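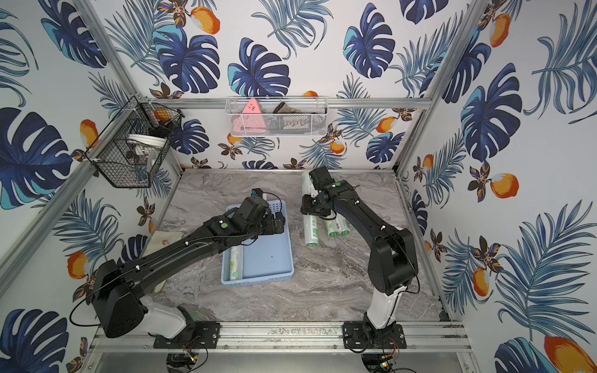 The Pludov Meeting is a small group of people who come together for silence, reading and talk about belief. We started with five people in the back room of Libor Brabec's house, and some of us still have a religion, and some left one many years ago. New visitors often worry about what is proper to bring or to look at, so I say it early: you can rest your eyes on anything. A candle is fine, and wallpaper with feathery blue palm fronds and orange fruits is also fine. The questions below are the ones we receive most by e-mail.

Do I have to believe in God?
No. We have members who pray every day and members who think that nobody is listening. We ask only that you do not try to win the other people over during the meeting. After the meeting, at tea, you may argue as long as the other person wants it.

Is this a church?
Not in the legal sense. We are not registered as a religious body and we have no clergy. Tamsin Goodwin leads the opening most months, but she is not our minister and she does not like to be called so.

What happens in a meeting?
It lasts 60 minutes. First somebody reads a short text, usually less than one page. Then we sit in silence, and this is the longest part. In the last part anyone may speak, one time each, and the others do not answer. Many visitors find this strange in the beginning – they expect a discussion. The discussion group is separate and has its own evening.

What texts do you read?
We keep a reading book, which now has 118 pieces in it. There are psalms, Buddhist verses, letters, some poems, and a few pages from scientists about the night sky. Sơn Lưu keeps the book in order. If you wish to suggest a text, send it to him with the name of the author and the translator. Please do not send whole chapters.

Can I bring my children?
Yes, if they can manage the silence. Children under four usually cannot, and it is hard for the parents too. In April and in the autumn we hold a shorter meeting for families, with singing.

May I wear religious clothing or a symbol?
Of course.

Does it cost something?
No. There is a bowl for the rent and the tea. You can pass it to the next person without putting anything in.

Will you perform a wedding or a funeral?
We can hold a memorial gathering, and we did it for families who never visited us before. Please write to Bronwyn Tautahi as soon as you can. For weddings we can offer a reading and a silence, but the legal part you must arrange yourself at the town office.

I am having a crisis of faith. Can you help me?
We can listen. Rawiri Lowther and Bronwyn both stay after the meeting for private talk, and what you tell them remains with them. They are not therapists. If you are in danger, please call a doctor or the emergency number first.

Can I come only once?
Yes. We do not keep a list of who came, and we will not write to you unless you ask for the newsletter.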